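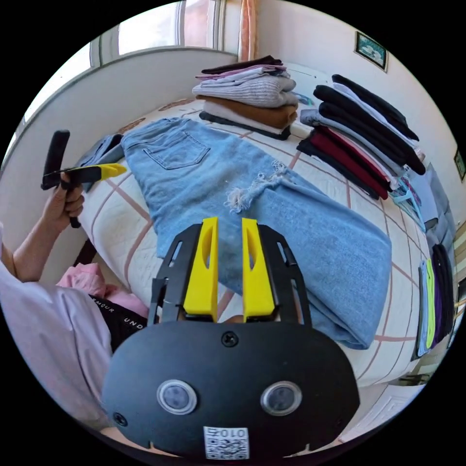
Brikcombe have confirmed that Donnie Cowie's loan at Westwood ends in March, two months early. He played 2976 minutes across both clubs this season, most of them at left back.

The recall clause was the weak point from the start. Westwood paid 40 percent of his wages and had no say on the date. With Aksel Ragnarsson out injured, Brikcombe needed cover and used it.

I expect Westwood to move to a back three. Their full backs push up late, and Cowie was the only one who recovered his position quickly enough for a four. The other option is a free agent, but fitness would be a problem until April.

Next post: goal kicks under pressure.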